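Progress report to the Flutberg fund, 10/20/26

Dear Ms. Husar,

In this period the clothing repair workshop in Stoica received 863 pieces. Of these, 421 are repaired and given back to families. The rest wait for sorting, and the work is slower than we planned in February.

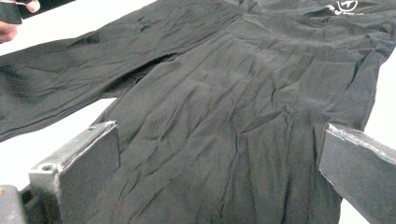
The rent for the second room is paid until the end of the year. We spent 600 euros on thread, zippers and needles, and the receipts are attached. The evening sewing course has 23 students, and most of them come every week.

We ask your permission to move the unused travel money to the course.

With respect,
Despina Roman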